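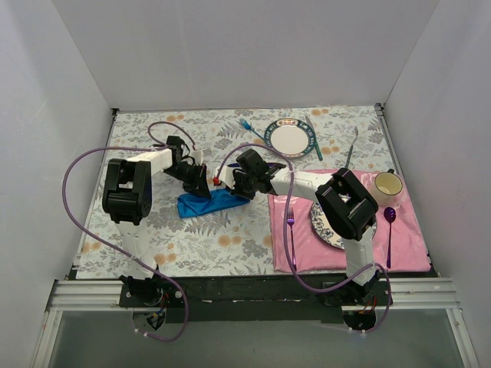
Orange blossoms and gray ferns on the tablecloth, with a blue cloth on top.

Hello from the last Sunday of the year! It's 28 December 2025, I'm still in my slippers, and there is half a poppy seed cake on the counter that I keep walking past on purpose. I promised back in the fall that I'd write something about table linens, after so many of you wrote in about my little rant on paper napkins, so let's finally do it.

I grew up in a house where the good tablecloth came out twice a year and the rest of the time lived in a drawer with a bar of soap. We were all terrified of it. My aunt once spent an entire Easter lunch with her hand flat over a beet stain the size of a quarter so my grandmother wouldn't see (she saw). When I got my own place I swore off the whole business and ate on bare wood for years, and I have the water rings to prove it.

What changed my mind was an estate sale in Storwood. I went for a lamp, the lamp was awful, and I came home with a grocery bag full of printed cotton cloths for 14 dollars. Leaves, cherries, one with sailboats that my kids fought over. They were already a bit faded and soft, so I didn't care what happened to them, and we started using one every single day. Dinner got nicer! I can't explain it any better than that. People sit a little longer.

So, what I've learned. Busy prints are your friend. A plain white cloth shows every drip of soup, and a scattered floral will hide a multitude of sins until wash day. Wash in cool water, skip the softener, and take it out of the dryer while it's still a touch damp. I don't iron. I smooth it over the table with my hands and let it finish drying right there, and by supper it looks fine. Lena Domański wrote to tell me this is barbaric and that she irons hers on the wrong side with a splash of starch. Lena, you're welcome at my house any time, bring the iron.

For stains, it depends. Red wine gets cold water right away and then dish soap. Candle wax goes in the freezer, cloth and all, and then you crack it off. Turmeric I have never once beaten, so if you have a trick, please send it. Bogdan Malinowski swears by hanging the cloth in full sun for a whole day, which is lovely advice for July and not much help to me this week.

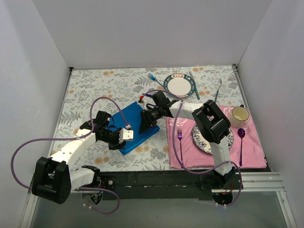
Sizing trips people up too. I bought one last spring that was beautiful and came down so far on the short ends that my youngest kept kneeling on it and dragging the salt along. Measure your table first, then add however much you want hanging down, twice (once for each side, and yes, I forgot that the first time). I like nine inches of drop for every day. If you're buying secondhand, bring a tape measure, and look along the fold lines, where old cotton wears out first. Hold it up to a window. If you see daylight in a stripe, cut it into napkins.

Speaking of napkins, I've made a pile of them from the cherry cloth after it finally gave out in the middle. Straight cuts, a double hem, nothing fancy, and none of them are quite square. I keep them in a bowl by the stove and everybody grabs one.

A couple of odds and ends before I go. Ingeborg Albers is clearing out her mother's linen closet and would love it all to go to people who'll use it. Reply to this email and I'll put you in touch. And the swap is back in February, same room over the bakery as last year, bring whatever you've got that's clean and folded. Holes are fine if you say so. I'll send the day once I have it from Roman Czerwiński, who has the key and is off skiing until after New Year's.

Now I'm going to go have that cake.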